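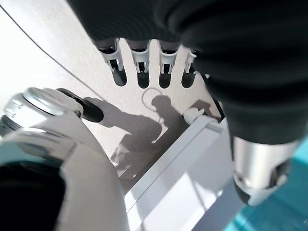
Konrad Zawadzka asked whether the demonstration at Medve would be worth the drive, and whether they would let people stand close enough to see the hands work.

I went, so I'll answer both. Yes to the second. The first depends on what you want from it.

On 17 Jun 2019, Konrad Zawadzka wrote:
> Did anyone sign up for the Medve visit? It's a long way from
> Alley and I don't want another slide show. I'd like to be near
> enough to watch the fingers. The one in April kept us behind glass.

There were 3 short slides and then we went to the robot. The task was a medical cart: open drawer, pill bottle in one hand, the other hand free.

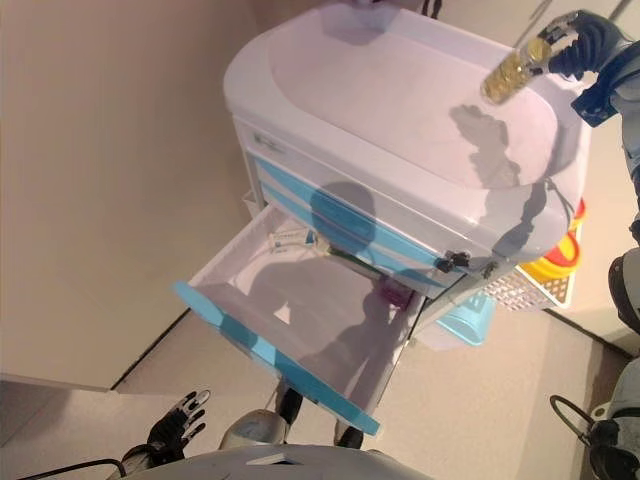

They run the cart task 365 days a year, according to the handout, and have logged 3,361 attempts. Of those, 1,828 were with the bottle. I asked what share went well and was told that will be in the write-up. I also asked about gripping through gloves and didn't get a clear answer.

Parking is behind the Usta building. Sign in at the front desk first or the side door won't open for you. The next visit is on the Wedotport page, and you need to put your name down there, not by email.

Mostafa Fawzy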